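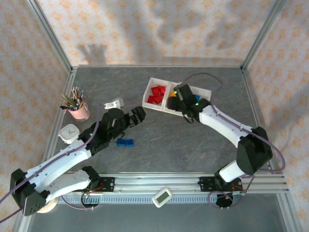
Questions people ask me about the Bellex two-arm kit

I'm Hazel Crenshaw, and I rent out and support the Bellex kit from my shop, Nestemer. Most of these came in by email, and a few were shouted at me across a counter. If yours isn't on the list, write to me and I'll add it (I do get to them, just not always the same week).

Last updated 2018-07-21

What do I get for my money?

Two arms with a two-finger gripper on each, the rail they mount to, the power supplies, all the cables, and the Rana software on a memory stick. The table and the walls are an extra. Plenty of people have a sturdy bench already, and if that's you, keep your money and send me the bench measurements before you order so I can tell you if the rail will fit.

How much is it?

The kit is $1,853 a month to rent, and there's a $100 setup fee the first time. If you keep it past nine months, we talk about you buying it and I take part of what you've paid off the price. I'm pretty easy about how that works, so call me!

Can the two arms work at once, or do they take turns?

Both ways. In Rana you can run them together or tell one to wait until the other is out of the way. I always start new folks on taking turns, and then once they stop flinching we let both arms go. You pick a shared zone in the middle of the table and say who gets it first. That part of the software used to be awful and now it's one screen.

What should I have it do first?

Sort toy building blocks. I know, I know, you rented a robot to pack your little parts and I'm telling you to play with blocks. But they're cheap, they come in bright colors, they don't roll off the table, and if the gripper squeezes too hard you haven't wrecked anything you sell. Put a divided tray at the back where both arms can get to it, give each color its own compartment, and spread the rest out in front.

Start with one color and get that going well before you add the next one. I've got red blocks in the left side of the tray with the yellow and blue ones still out on the table, and that's a perfectly good place to be while you learn the thing.

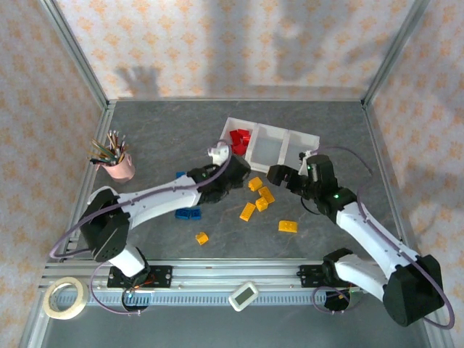 Tavion Castellanos wrote in to say he thinks blocks are too easy and that new renters should go straight to their own parts, because he lost two weeks getting good at blocks and then had to set his grip all over again for rubber gaskets. Fair point, Tavion! Soft parts really do need their own grip settings, and I should have told him so sooner. I'd still do blocks first, but for a couple of afternoons and no more. Then move on to whatever you make.

Do I need to know how to code?

No. You move the arm by hand, press save, move it again, press save. If you do code, there's a way in for you and it's in the back of the manual. My brother Ansel wrote that chapter and he'll happily talk your ear off on the phone.

How loud is it?

Quieter than my fridge. You'll hear a whine when an arm speeds up and a click when the gripper closes. If you hear grinding, stop and call.

What about the cables?

Leave slack at the elbow. Please. The most common call I get is a cable that somebody tied down tight because the loop looked messy, and then the arm reached across the table and yanked it. The loops are supposed to be there. Move each arm as far as it goes in every direction by hand, and if nothing pulls, you're fine.

Can I keep other stuff on the table?

Sure, if it's off to the side and you've told Rana where it is. The arms don't know about your coffee. Anything in a corner that neither arm crosses is usually okay, but run the job at slow speed once after you move things.

How does it compare with the Virkalik?

I rented out the Virkalik before this, so I've got opinions. It's faster and it lifts more. It's also a lot more money and the gripper jaws take forever to swap. If you move heavy things all day, get that one, and I'll tell you who to call. For small light parts I like mine better.

What happens if it breaks?

Call before you open anything up. If I can't fix it over the phone I send out a swap arm, and you put the bad one in the same box and ship it back on my account. Normal wear is covered. Dropping it is not (Trinity Ridgeway, I'm still fond of you).

When can I get one?

Everything I have is out right now. The next kits come back in August, and there's a short list ahead of you. Email me your name, what you want to pick up and how big it is, and I'll write back with a date.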